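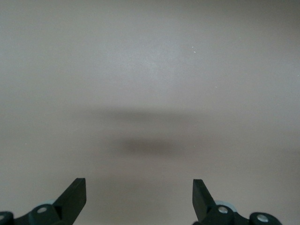
清空台面第十一天,来聊聊灰色哑光桌面到底怎么擦

发表于 2026年2月16日
版块:居家整理 > 桌面与台面

楼主 慢火炖萝卜
先跟各位老邻居问个好。上个月在隔壁楼说要把工作台彻底清空,当时好几位说我坚持不过一个星期,今天是第十一天,还空着,我自己也挺意外的。

说说背景。这张台子是搬家时一咬牙订的,Faltent 家的暖灰色哑光台面,当时在样板册里翻来翻去,白的怕脏,黑的怕灰,木纹的家里已经太多了,最后挑了这个带一点点米色调的灰。刚装好那天我先生站在旁边看了半天,说像一块没写字的黑板,我说你会不会夸人。

清空之前上面什么都有,两个笔筒、没拆的信、孩子的橡皮、一盆已经不太行的薄荷,还有一只我一直以为丢了的手套。东西搬走以后我才发现,真正难的在后头。台面上有东西的时候,灰就灰了,谁也看不见;现在这么一大片平平整整的,落一粒白色的小毛毛我隔着老远就能看到,心里痒得不行,非得走过去捏掉。捏掉一粒,低头一看旁边还有更小的。我现在一天要过去三四趟,我婆婆说我像在巡逻。

所以想请教大家三件事:
一、哑光面平时用干布还是湿布?我用湿布擦完,干了以后对着窗户看总有一道一道的印子。
二、那种细小的白点子,到底是灰,还是布上掉下来的毛?
三、你们的台面真的能一直空着吗?还是说拍照那天空着?

说得有点多,先谢谢大家,茶泡好了慢慢等。

2楼 北窗一盏灯
先恭喜楼主!十一天很厉害了,我最长的纪录是四天,第五天我妹妹来住,往上面放了一袋橘子,从此就回不去了。

回答你第二个问题,我猜多半是布上的毛。你是不是用旧毛巾改的抹布?毛巾洗多了特别爱掉絮,深一点的布掉的絮在灰面上看不大出来,白毛巾就很明显了。换成超细纤维的试试,叠成四折,一面擦完翻一面,不要来回蹭,从里往外一趟到底。

印子的话,我的经验是水太多了。布拧到你觉得已经拧干了,再拧一把,那个程度刚刚好。

3楼 Hermenegildo Serrano
大家好,我中文是跟太太学的,写得不好请原谅。我做家具安装很多年,灰色哑光的台面装过不少。我想说一个和楼上不太一样的意见:干布不要先用。台面上如果有细的沙子,干布一推,就是在磨它。哑光面磨久了会变亮,一块亮一块不亮,这个修不回来。

我的做法是先用软毛刷轻轻扫,再用微湿的布,最后才用干布收水。刷子不用贵的,刷墙用的那种新羊毛刷就可以,专门留一把,不要拿去做别的。

4楼 慢火炖萝卜(楼主)
回2楼:被你说中了,就是白毛巾改的,还是我自己剪的,边都没锁,一边擦一边掉,我还在那里纳闷怎么越擦越多。今天晚上就把它们请去擦鞋。

回3楼:Serrano 先生您中文写得比我儿子的作文通顺多了,真的!先扫再擦这个我从来没想过,家里正好有一把没开封的刷子。想再问一句,您说磨亮了修不回来,那种轻微的也不行吗?我常放手腕的那个位置,侧着看好像有一点点反光,也可能是我疑心。

5楼 三分糖
我来唱个反调,大家别打我。一张桌子擦成这样,还敢用吗?我家也是灰台面,Grarnetti 的,用了几年了,上面有一个杯子印,有一道我切水果图省事没垫砧板留下的划痕,还有孩子画画画出界的一条蓝线。我每次看到都觉得挺好的,过日子的地方嘛。

而且我算过账,我买过一瓶 Pap 的台面护理液,477块,小小一瓶,用完以后跟清水擦的没看出区别。后来我就再也没买过了。

楼主一天去三四趟,我看着都替你累。

6楼 北窗一盏灯
三分糖你说的我同意一半。过日子是过日子,可是楼主这张是工作台,又不是餐桌,早上坐下来看到干干净净的一大片,心情真的不一样。我自己就是这样,台面乱的时候我连一封邮件都要拖到下午。

不过护理液那个我举双手赞成,477块我能买多少块抹布啊。

7楼 三分糖
回6楼:心情这个我承认因人而异。我是反过来的,台面太空我会发慌,总觉得像还没搬进来,非得放个杯子才坐得住。我老公更夸张,他需要左边一堆右边一堆,中间留一张纸的位置,他说那叫有安全感。

8楼 Hermenegildo Serrano
回楼主:轻微的反光,先不要当它是磨的。手腕放的地方会有皮肤的油,油也会让哑光看起来亮。您用温水加一滴洗碗液,布拧干,轻轻画圈擦,再用清水布过一遍,等它全干了从侧面看。如果不亮了,那就是油。如果还亮,那就是磨的,以后垫一块垫子吧,已经亮的地方就随它去。

千万不要用去污的魔术海绵。那个是很细的砂纸,我每次看到客人用都想把它抢下来。

回5楼:您的蓝线,如果是水性笔,应该擦得掉的。如果您想留着,那就留着。

9楼 三分糖
谢谢 Serrano 大叔,是水性的,我知道擦得掉,舍不得。画的人今年都上初中了。

10楼 阿满的抽屉
潜水很久了,看到这个楼忍不住出来说两句。我跟楼主一样是清空派,不过我走过弯路,希望能给楼主省点钱。

当年我嫌灰多,先买了一台 Flenus 的空气净化器,2,000块,放在桌子旁边日夜开着。又花了1,000块换窗帘,听说原来那种绒面的爱藏灰。最后又买了200块的各种刷子、布、喷壶。全套下来,灰有没有少呢,我觉得少了一点,可是我先生坚持说跟以前一模一样,这件事我们到现在也没争出结果。

真正让我不那么难受的,是换了一盏灯。以前我的台灯是从侧面低低地照过来的,一粒小白点都被照得闪闪发亮。后来换成从上面打下来的、柔一点的光,同样的台面,同样没擦,看上去就干净多了。所以楼主可以先别急着买东西,看看你的灯在哪里。

11楼 北窗一盏灯
哎呀阿满说到点子上了!我家也是,傍晚太阳斜着进来的那半个钟头,整张台面简直没法看,每一粒灰都在。太阳一下去,又是一条好汉。

12楼 三分糖
灯光这个办法我喜欢,等于不用擦。

13楼 阿满的抽屉
回12楼:还是要擦的啦!我一个星期擦两次,早上擦,擦完就去上班,不回头看。楼主那个巡逻法我也干过,越看越多,人会钻进去的。

14楼 慢火炖萝卜(楼主)
我去做了个饭回来,楼已经这么高了,谢谢大家!

按顺序汇报。白毛巾已经下岗。刷子拆开了,扫了一遍,扫下来的东西比我想的多,肉眼看着明明很干净。温水加洗碗液也试过了,手腕那块还没干透,我现在忍着不去看,等明天早上再从侧面瞧,到时候来告诉 Serrano 先生是油还是磨的。

灯的事情我刚才蹲下来研究了半天,我的灯还真是侧着照的,底座夹在台子左边。我打算先把灯臂抬高试几天,不行再考虑换。净化器就先不买了,谢谢阿满用钱包替我探路。

三分糖你说的我也听进去了。我准备改成一天只看一次,早饭后。杯子我还是不放,但是我儿子刚才过来问能不能在上面写作业,我说可以,写完收走就行。他看了我一眼,大概是没想到这么好说话。

15楼 三分糖
这就对了嘛。垫张纸,初中以前的笔都不太听话的。

16楼 Hermenegildo Serrano
等您明天的消息。我太太看了这个楼,现在在擦我们家的桌子,叫我也去。

17楼 新搬来的小鹿
请问一下,刷子要多宽的比较合适?我家台面靠墙那边有一条缝,总扫不干净,普通的宽刷子进不去。

18楼 北窗一盏灯
回17楼:缝的话找一把窄的,画水彩的平头笔就行,文具店很便宜。先把缝里的扫出来,再扫大面,顺序别反了,不然大面要扫两遍。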